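Skadton Small Business Circle
Minutes of the April meeting – insurance evening

April
By Sabina Begum

Print this page | E-mail this page

The meeting opened at 6:30 p.m. with a full room, which was lovely to see! The minutes of the last meeting were approved with one correction (the parking lot key goes back to the bakery, not the bank).

1. Group liability policy

Sheikh, our broker, has come back with a renewal offer for the shared general liability policy. The deductible stays at $2,000 per claim and the coverage limits don't change. There are now 57 businesses on the policy, and the offer holds the price per member steady if we renew before the end of the month. People were really pleased with this. Gisley asked whether hired tools taken to a customer's home are covered. They are not – they need a separate rider, and Sheikh's office will price it for anyone who writes in.

Agreed: renew on the terms offered. All in favor.

2. Certificates of insurance

A great discussion, and it ran long. Several members have been asked by landlords for certificates with wording our policy doesn't contain. Please send the landlord's request on exactly as you got it and don't retype it! Two certificates had to be reissued over a misspelled street name. The turnaround is now one working day, down from four, and there was actual applause.

3. Equipment and property cover

Mullora has offered a property policy for members who own their workspace or keep equipment in a shared one. It pays replacement cost on most items and depreciated value on anything more than 10 years old. Members were encouraged to make an inventory before asking for a quote, with serial numbers and receipts where they have them, and to keep a copy somewhere off the premises. The inventory form has been cut to 2 pages and is so much easier to fill in than the old one.
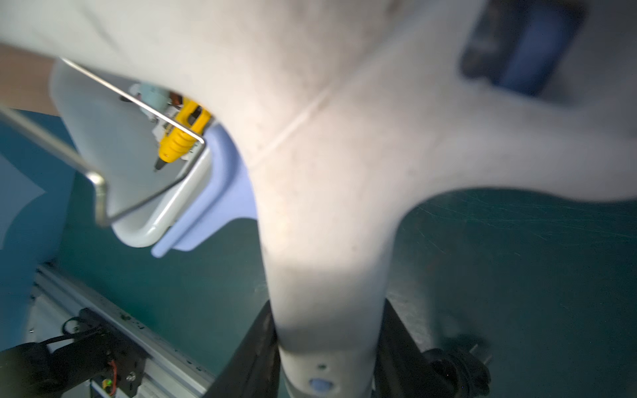
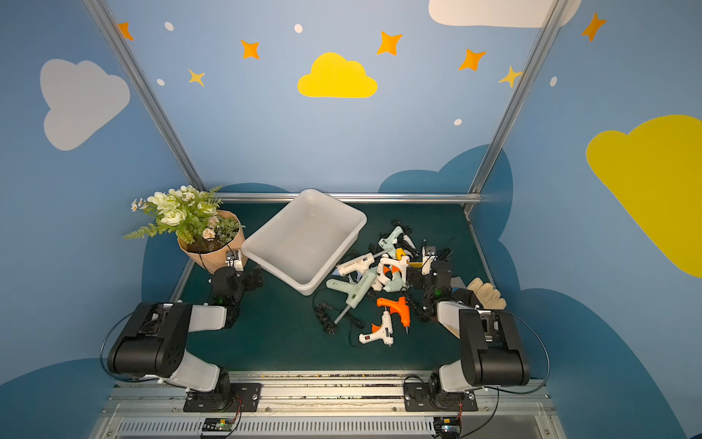
Gisley felt the replacement cost terms were good but wanted it noted that the policy stops paying for lost income after 90 days, and that a small shop waiting on a landlord's repairs could easily be closed longer than that. Could Mullora be asked for a six-month option, even at a higher premium? There was plenty of support for this around the table.

Agreed: ask Mullora for prices at six months and at a year, and bring both to the next meeting. Nobody is committed to anything until then.

4. Slips and falls

We went through the checklist that came with the renewal papers. Most of it is simple stuff – mats at the door, a log of when floors are mopped, photos taken the same day if a customer falls. Sabina will put the log sheet in the members' folder. A big thank-you to everyone who shared their own claim stories, which taught us more than the checklist did.

5. Any other business

The survey on cyber coverage went out to 108 addresses and replies are still coming in. Please answer even if you only take card payments and have no website.

The meeting closed at 8:15 p.m. Leftover cookies went home with whoever was nearest the door.

Last updated: April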